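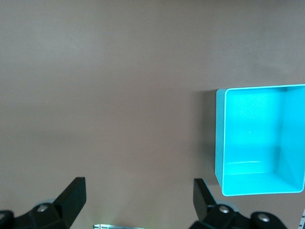
A two-finger gripper over the worktable, with a cyan tray to the right.

Equipment planning for tabletop robot cells is the process by which a laboratory, school or small workshop decides what to buy for a robot arm that works at a table, in what order, and from which budget. The term covers the arm and its gripper as well as the table, trays, cameras, spare parts and staff time that the arm depends on. In the purchasing guide issued by the Bandeva technical institute, the whole set is called a cell and is approved as a single request.

Scope of the budget

Early plans at Bandeva listed only the arm, the gripper and the controller. Smaller items were charged to general supplies, where they were hard to trace. The present form has separate lines for fingertips, fasteners, trays, table surfaces, lighting and cables. Parts that wear are budgeted by the year, and parts that last are entered once – with a replacement date if the supplier gives one.

The Sinach workshop, which runs a smaller program, uses a simpler rule. Any part priced under 200 dollars may be ordered by the cell operator without a second signature. Anything above that amount goes to the yearly request. The first full cell planned under this rule was costed at 2769 dollars, not counting the arm, which had been bought under an earlier grant.

Grippers and fingertips

Parallel grippers with two facing fingers are the usual choice for sorting and tray loading. Buyers are advised to settle the widest and narrowest object to be handled before asking for quotes, as the opening width limits what the cell can do. Fingers fastened with ordinary screws can be changed in-house, and a spare pair is normally ordered with the gripper. Wrist cameras are quoted separately by most suppliers, along with their mounts and cables.

Table and work surface

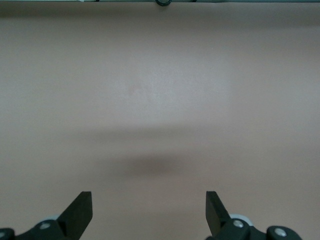 Roya Pakzad has objected that the table is the line planners cut first and regret soonest, and that a plain matte top should be priced before a second gripper is even discussed. Her view was adopted in part: the Bandeva guide now asks for a surface sample with every quote, though it leaves the choice of color to the department.

Glossy tops are discouraged where cameras are used, as reflections can be mistaken for objects. Size is set by the reach of the arm, plus a margin for trays. Trays are bought in one color per task where possible, in a shade that stands apart from the table.

Schedule and review

Requests at Bandeva are collected until July and reviewed together. Delivery of an arm is planned at seven months, and the table and trays are ordered later so that storage space is not taken up. Two suppliers, Veres and Staver, hold standing agreements with the institute; quotes from others are accepted if they include training and a parts list.

A cell is reviewed after its first year of use. The review compares planned and actual spending on each line, and unspent money for spare parts may be carried over once.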